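About us

Hi, I'm Helge Tveit, and I started Kimari after a long stretch of fixing packaging machines for other people. I liked the machines fine, but I was always more curious about the folks standing next to them, and how much they knew with their hands that never made it into a manual.

So that's what we do now! We show robots how to do everyday chores, one go at a time. Somebody on our team puts on a headset, picks up a pair of hand controllers and steers both arms through the job from start to finish. The robot records what its cameras see and how its joints move, and our customers use those recordings to train their own systems. We've put together 2563 recordings so far, most of them in kitchens, and I still get a kick out of watching a good one.

Our home is the old Pettigrew building in Primham, up one flight of stairs (the elevator is slow, take the stairs). We have a proper working kitchen in there, plus a laundry corner and a workbench that I keep meaning to tidy up.
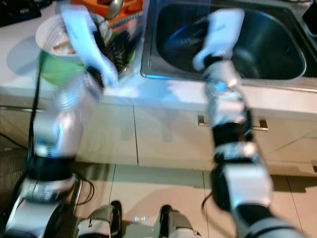
Kitchen practice in Primham: one gripper at the dish rack, the other down in the sink.

New operators start with us on simple pick-ups and spend around 40 hours at the controls before they record anything for a customer. It's a funny skill. People who cook a lot tend to be good at it, and so do people who sew. I'm only so-so myself – I rush, and my left arm wanders off while I'm looking at my right.

Some jobs we teach by hand instead. You take hold of the arm, walk it through the motion and let it feel its way along. We do that mostly for wiping and drawer work, over at our smaller room in Warwood, and there are 158 of those in the collection.

We're a small crew and we like visitors. Friday afternoon is open house, and if you ask nicely you can have a turn driving – bring comfortable shoes and leave your coffee by the door. Want to work with us or send us a chore to try? Use the contact form and I'll write back myself.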